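The Drawer at the End of the Hall

My grandmother kept a drawer in Nandby that would open only if you lifted it and swore. Inside were keys. None of them fit anything in the house, which she had moved into at the age of thirty with a suitcase and one key, the front door's, and that one hung on a nail. The drawer keys had come from somewhere else and multiplied.

I have inherited them. I have also, without any inheritance to blame, produced a second batch of my own: bike locks, a filing cabinet I sold, the side gate of an apartment I left during the first Bush administration. Each time I move, I carry them to the new place like a man transporting bees.

Ask people why they hang on to old keys and they get shifty. A key is proof that you were once allowed in somewhere. Throw it out and you have locked yourself out of a building you had no plans to visit, and the feeling is out of all proportion to the loss of a small piece of brass.

The town of Demcombe decided to find out how bad it was. Last October the library put a barrel by the returns desk and asked residents to drop in any key they couldn't account for. By the end of the month it held 1,323. The locksmith on the square, a shop called Phan, offered to test any of them against the town's public locks for free, and spent a good many lunch hours at it. Two fit. One opened a supply closet in the old town hall, which contained a mop and a great many folding chairs. The other opened the library.

They changed the library's lock. 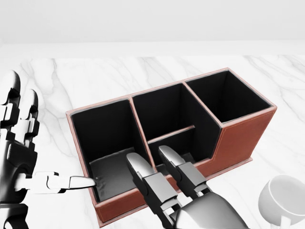 Huia Waaka thinks the barrel was a mistake from the start. You don't ask people to give up keys, she told me, you ask them to label them, and the ones they can't label will bother them so much they'll throw them out in private, at night, like decent folks. She put paper tags on all of hers one winter and got down to seven. She admits that one of the tags reads "maybe shed," and that she has no shed.

I tried her way. It took an evening and most of a bottle of wine. I wrote "Mom's" on three keys before I noticed they were three different shapes, and my mother has lived behind the same door since I was in fourth grade. I called her. She said to keep them all, in case.

In case is the whole trouble. The barrel in Demcombe had to be given an extra week after it closed, so that people could come and take their keys back. They took 246. How they knew which were theirs, the library did not ask.

My grandmother's are back in a drawer. It opens easily, and I find I miss the swearing.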